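Felldale Healthy Eating and Supplements Circle
Minutes of the October meeting
Held Sunday, 2:00 p.m., upstairs room

Chair: Shih-chieh Pan
Minutes: the secretary

Opening

Shih-chieh opened at 2:00 sharp and welcomed everyone back after the summer break. What a turnout! All 47 chairs were taken and a few people stood along the radiator, which was on. Minutes of the last meeting were accepted with one correction: the talk on iodine was given by our Ziltden visitors and not by the Ilent group. Apologies to both.

Matters arising

The spring vitamin D handout has been reprinted in larger type, as asked. Copies are in the rack by the stairs. The lending copy of the mineral handbook is still missing. If it is on your nightstand, please bring it back, no questions asked.

Main topic: magnesium and sleep

This was the item people had come for, and it ran well over its half hour. Shih-chieh gave the introduction and kept it wonderfully clear. Magnesium helps muscles and nerves do their work, and most of us can get a good share of it from food: pumpkin seeds, almonds, spinach, black beans, whole grains. Whether extra magnesium helps people sleep is a more open matter. Some small studies in older adults look encouraging, others show very little, and Shih-chieh asked us to hold both thoughts at once before rushing out to the store.
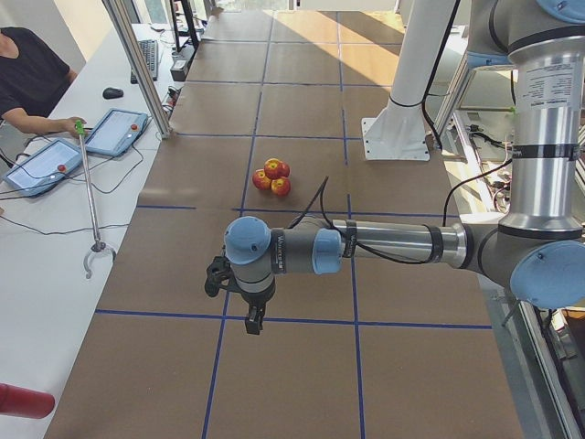
Discussion then moved to the different forms on the shelf. Magnesium oxide is cheap but is not absorbed very well. Citrate is absorbed better and can loosen the bowels, as two members confirmed with more detail than the secretary will record. Glycinate is often described as gentler on the stomach and usually costs more. Several members had brought bottles from home and we spent a lively ten minutes reading labels aloud and finding out that the big number on the front is sometimes the weight of the whole compound and sometimes the magnesium alone. Check the Supplement Facts panel on the back!

A question came from the floor on mixing magnesium with other pills. Shih-chieh said that it can get in the way of some antibiotics, thyroid tablets and bone medicines if taken at the same time of day, and that anyone with kidney trouble should not take it at all without talking to their doctor. It was agreed that this goes at the top of the handout in bold, before anything else.

Sleep diary results

Members who kept the diary over the summer handed in a grand total of 2541 nights, which is just fantastic, and thank you to every one of you who filled in the little boxes. Shih-chieh reminded us that a diary kept by friends in a club is no clinical trial. No one was assigned to anything, and people knew what they were taking. Still, it was great fun to compare notes. The most common remark in the margins had nothing to do with magnesium: people said they slept better on days when they had been outside in the morning. We would like to follow that up with a morning walk column in the winter diary.

Agreed: new diary sheets to be ready for the next meeting. Bedtime, wake time, coffee after noon (yes or no), walk (yes or no), any supplement and dose.

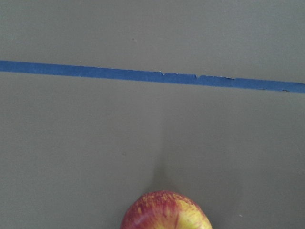 Caffeine came up next, as it always does. One member has switched to decaf after lunch and feels like a new person. Another drinks espresso at nine at night and sleeps like a log. Both were applauded. It was noted that decaf still has a little caffeine in it, and that chocolate and some headache tablets have some too.

Library and website

The Kong shelf now has its own label and a proper sign-out sheet. The website had 454 visits last month, our best yet, and most of them went to the page on reading a nutrition label. It was suggested that we add a page on food sources of magnesium with portion sizes in cups and ounces. Shih-chieh offered to draft it and will send it around for comment.

Money

Tea and room hire are covered through the winter. No change in dues. A motion to spend up to $47 on a second kettle was carried with real feeling.

Any other business

The Ilent group has invited us to a joint afternoon on fiber and gut health. Everyone was in favor. Carpooling list is on the door.

A member asked if we could do a session on omega-3s and whether fish oil is worth it for people who already eat fish. Very popular idea, going on the list for the new year.

A request to move the start time to 3:00 was discussed and voted down.

Actions

Shih-chieh: magnesium page draft; bold warning on handout
Secretary: diary sheets, thank-you note to Ziltden
All: look for the mineral handbook

Meeting closed at 4:10. Next meeting same room, same time, topic is zinc and the common cold. Bring your lozenge packets so we can read the labels.

Recent items
Vitamin D in winter: notes from the spring talk
How to read a nutrition label
Iodine, salt and seaweed: the Ziltden visit
Bean soup recipe (by request)
Minutes archive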